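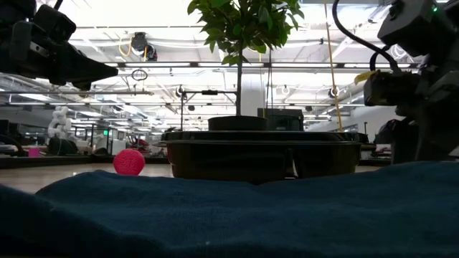

Two robot arms at a test table. The arm on the right has a small yellow tag at its gripper.

How do you test a robot's hand?

A robot's hand is called a gripper. Most grippers look very little like your hand. Many have only two fingers, or jaws, that move toward each other until they press on something. A motor moves the jaws. A small computer called a controller tells the motor when to start, how fast to go and when to stop.

At the Tasow workshop, engineers compare grippers before one is chosen for a job. The job this time is plant care. A plant nursery wants arms that can put tags on young trees, move trays and tidy up the bench. The project is called Clilletetti.

Why use a tree?

A block of wood is easy for a robot. It has flat sides and it stays the same shape. A tree is harder. The trunk is thin, so the jaws have to be lined up well. The leaves bend when they are touched. They can also hide the trunk from a camera. Shiny leaves reflect the ceiling lights, and a bright spot in a camera picture can look like the edge of an object.

Other things on a test table ask for other skills. A ball can roll away if one jaw touches it before the other. A bumpy ball gives the jaws more to hold on to than a smooth one, but it touches them in fewer places. A towel has no fixed shape at all. Each time it is dropped, it makes new folds, and the robot has to find a fold it can pinch.

Two grippers, one list of jobs

The engineers compared two designs. The Pesano has stiff jaws. The Aliyu has jaws with a soft layer on the inside. Each one did the same list of jobs, using the same arm and the same controller settings. This is called a fair test. If you change the gripper and the speed together, you can't tell which change made the difference.

There were 5 jobs on the list:

Pick up a tag by its edge.
Hold a tag next to a trunk.
Pick up a ball and put it down.
Pull one corner of a towel flat.
Slide a tray to a line on the table.

Every try was written down as a pass or a fail. A tag that slipped was a fail, even if the gripper caught it again. In April the Pesano made 609 tries and passed 432 of them. It did well with tags. A tag is thin, and stiff jaws close on it evenly. It did worst with the towel. On 34 tries it closed on nothing, with the cloth just below the tips of the jaws.

The Aliyu is still going through its list. Its soft layer squashes a little and spreads out the push, which should help with trunks. The soft layer also wears down – so it has to be checked for cracks and changed when it gets thin.

Squeezing the right amount

The push of the jaws is called grip force. With too little, the object slides out. With too much, a stem can be crushed. The controller can estimate grip force from the electric current going to the motor. When the jaws meet something solid, the motor has to work harder and the current goes up. Soft leaves hardly change the current, so the controller may miss them.

Two arms, one table

Two arms can share a job. One can steady a pot while the other brings a tag. They must also stay out of each other's way. The controller keeps track of where both arms are and slows them down if they get close.

Try it at home

You need a pair of kitchen tongs, a ball of yarn, a dish towel and a strip of paper. Pick up each one ten times with the tongs and write down every pass and fail. Then wrap a rubber band around each tip and do it all again. Keep your hand at the same height both times.

Words to know

Gripper: the part of a robot arm that holds things.
Controller: the computer that tells the motors what to do.
Grip force: how hard the jaws push on an object.
Fair test: a test where only one thing is changed at a time.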